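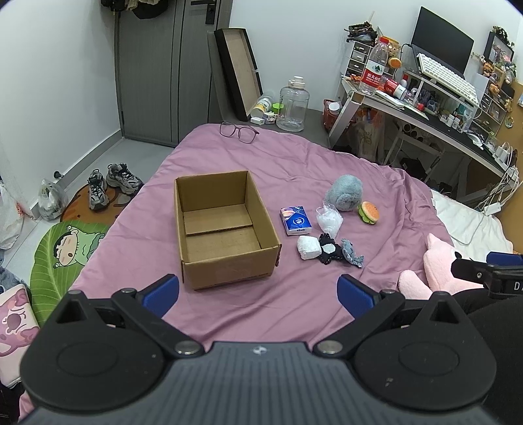 Review: Jatley Home Task Rulebook, second edition

The Jatley rulebook is a spiral-bound set of working rules for people who record household tasks with hand-held grippers. It comes with a pad of check sheets and a laminated card for the wall. We bought two copies in September, one for the Flindement office and one to travel with the equipment. We have used it for 413 recordings in bedrooms and kitchens, most of them tidying and packing jobs like putting small things from a bed into a cardboard box.

What you get

There are 14 rules, each on its own page, with a short test at the bottom that you can answer yes or no. The rules are grouped by when you need them: before you pick up the grippers, while you record, and after you put them down. The paper is heavy and takes pencil well. The check sheets run out fast, and refills are only sold with a new copy of the book, which I think is a poor way to do it.

Setting up the room

This is the strongest part. Rule 2 says to check the whole room and not only the work surface, because the camera sees the door, the desk and the floor as well. Monitors should be off, and letters, calendars and family photos should be turned or taken down. We used to skip the walls. A cork board over a desk is easy to overlook when your attention is on a bed, and we now read through anything pinned up before we start.

Rule 3 covers things that stay in the room but are not part of the task. Eyeglasses get their own line. The book wants them either listed as a task item or moved well out of reach, and the same goes for keys and phones. On a duvet the fabric shifts when you press on it, so "well out of reach" has to be judged with some room to spare.

Rule 5 is about the floor. Shoes, rugs and water jugs should be clear of the operator's path, since you look at your finger pads and not at your feet. It is a plain rule and we broke it more than any other.

Recording

The rules for the recording itself are fine but thinner. The book asks for a steady approach, a full stop before the fingers close, and no touching the items with bare hands once you have begun. It says what to do about a dropped item: leave it, finish the rest, and mark the sheet.

It handles hard objects better than soft ones. A tissue pack and a plush toy are treated the same way, and they should not be. The grip test asks whether the item "holds its shape," and a crumpled cloth or a thin plastic bag fails that at once even when the grip is good. We wrote our own test for soft goods and taped it inside the back cover. Clear bags also need a note of their own, as they can be hard to make out in the recording.

The rest rule is 10 minutes off after each full check sheet. We kept to it and had no complaints about sore wrists.

Afterward

Rule 12 says to put the room back the way it was and have the resident look it over before you leave. Rule 13 gives the resident the right to have any recording deleted that same day. Both are clearly written. The consent form is less good. It uses long legal sentences, and two residents in the Waweru building asked us to explain it line by line.

Compared with Tallus

We used the free Tallus checklist before this. It is one page and quicker to learn, but it has nothing on privacy and treats the room as if it were a lab bench. For work on a bench I would still use it.

Verdict

Worth buying if you record in homes where people live. Buy it for the setup and privacy rules, and expect to add your own page on cloth, bags and soft toys. Get one copy per team, and photocopy the check sheets before you write on the first one.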